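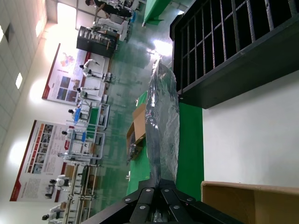 Set the carton up first and the slotted tray second, wrote one user of the Brandemwood packing guide, and the whole job feels half as long. We loved that note so much that it now opens this section!

4.2 Setting up for tray-to-carton packing

1. Clear a flat table and put the open carton at one end, with the grid tray beside it.
2. Turn the tray so its long bars run across you. Slim parts are so much easier to lift out this way.
3. Keep bags flat behind the carton, sealed edge to the side - they slide up into your hand beautifully.
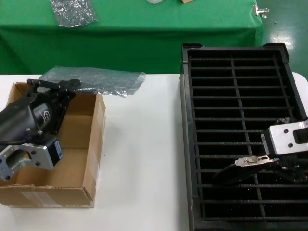
4. Work from the far row toward you, and finish one row before you start the next.
5. Lay bagged parts in the carton in layers, 28 to a layer, then press gently with an open palm.

Note: Crinkly bags trap a surprising amount of air. Smooth them out before you seal them and you'll gain a whole extra layer.

Caution: Never lift a full tray by its thin ribs. Hold the outer walls on both sides.

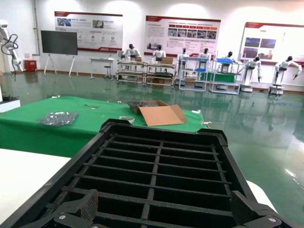
Could the tape and cushioning live on a second table, asked a reader from Clostico? Yes, and please try it! It keeps the main table free, and a full carton can go straight over for closing.

6. Fold the flaps in, short ones first, and run 3 strips of tape across the seam.

Related sections
4.1 Choosing a carton size
4.3 Labeling and stacking
5.1 Caring for Lawal trays
Kodusik parts list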